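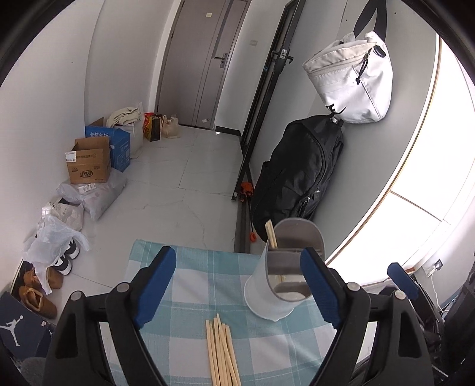 Un vaso blanco con palillos de madera sobre un mantel de cuadros.

Tiempo de lectura: 2 minutos

Hostine y Segura acuerdan reabrir su oficina consular conjunta y simplificar los visados de corta duración

El Ministerio de Asuntos Exteriores de Hostine informa de que los gobiernos de Hostine y Segura han firmado un acuerdo de cooperación consular que permitirá reabrir la oficina conjunta de Ziline, cerrada al público desde la suspensión del convenio anterior. El texto se firmó en la sede del Ministerio tras 8 rondas de negociación y entrará en vigor en diciembre.

La oficina de Ziline atenderá a los nacionales de ambos países en trámites de registro civil, legalización de documentos, renovación de pasaportes y asistencia en caso de detención o fallecimiento. Cada parte aportará su propio personal y conservará la competencia exclusiva sobre los expedientes de sus ciudadanos. Los gastos del edificio se repartirán a partes iguales.

Según el registro consular de Hostine, en el distrito de Ziline residen 1.115 ciudadanos del país. Hasta ahora debían desplazarse a la embajada en la capital de Segura para cualquier gestión presencial. Durante el último ejercicio quedaron pendientes 124 solicitudes de legalización, que pasarán a la nueva oficina y se tramitarán por orden de entrada.

El acuerdo modifica también el régimen de visados de corta duración. Los estudiantes y los transportistas profesionales podrán presentar la solicitud por vía electrónica y recoger el documento en Ziline. Las tasas no varían. Los visados ya expedidos seguirán siendo válidos hasta su fecha de caducidad y no será necesario canjearlos.

Quedan fuera del texto dos asuntos que las delegaciones seguirán tratando por separado: el reconocimiento de permisos de conducir y la situación de los trabajadores de temporada. Ambas partes han convenido mantener abierto el canal técnico - sin calendario fijado por el momento - y comunicar cualquier avance de forma simultánea.

La empresa Starnico, adjudicataria del sistema de cita previa, pondrá en servicio la plataforma antes de la apertura. Las citas podrán solicitarse también por teléfono. El horario de atención al público será de 9.00 a 14.00 horas, y el servicio de emergencias consulares funcionará de manera permanente.

El acuerdo tiene una vigencia de dos años, prorrogable por periodos iguales salvo denuncia por escrito de una de las partes. El texto íntegro se publicará en los boletines oficiales de ambos países.

Contacto: Oficina de Prensa, Ministerio de Asuntos Exteriores de Hostine | © Todos los derechos reservados | Volver arriba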